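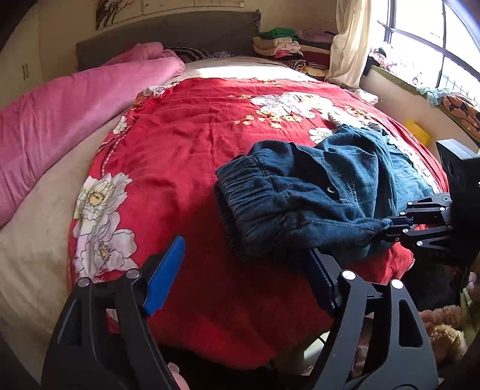
From: Tyyne Huttunen
To: Clumutley household list
Subject: Re: folding denim with elastic in it

Hello all,

I was reading the message of Polishchuk on Sunday and I wanted to answer properly, so it took me some days. I quote the part I answer to:

> I can fold ordinary jeans without thinking, but anything
> with a gathered waist beats me. The elastic pulls the
> cloth together, the folds slide, and after 10 minutes in
> the drawer it looks like I never folded it. Do you iron
> first? Do you roll? My shelf at home is narrow, so I
> can not simply lay things flat.
> Polishchuk

I do not iron first. I have the same trouble with elastic and I do all my folding on the bed, on top of the cover, with the head end left free for what is finished. A table is better for shirts, I think, but denim is heavy and on a smooth table it slides away from me. On a cloth cover it stays where I put it.

My order is this:

1. Close every button and empty the pockets. I once folded a tissue into a pocket and found it one winter later.

2. Lay the garment across the bed, not along it. Then take the cloth at a point near the seam and pull it gently away from the elastic. Do not pull on the elastic itself. It will only jump back and bring the wrinkles with it. A patch pocket should be smoothed by hand now, while you can still reach its corners.
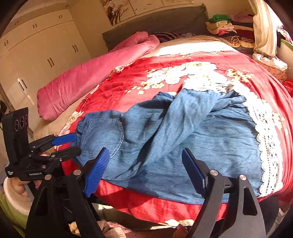

3. Fold lengthwise, seam on seam. The gathered part will be thicker than the rest and you must let it be thick. If you press it flat, the fold opens at the other end.

4. Fold the plain end toward the elastic, 2 times, and stop a little before it. The elastic end goes last, over the top, and holds the packet closed — a little like the flap of an envelope.

5. Turn it over, so its own weight keeps it down.

For the narrow shelf I would stand the packets on their side, as books. Rolling I have tried also, but with denim the roll becomes fat in the middle and falls on its neighbors.

Ferketti wrote in August that she uses the Drundik folding board for everything. I borrowed one. For towels it is very good, for elastic waists I could not make it work, but maybe I had the wrong size. If somebody knows, please write which one you have.

One question from me also: does lace on a bed cover catch on your metal buttons? I turn the buttons up, but I would like to hear a better way.

Greetings,
Tyyne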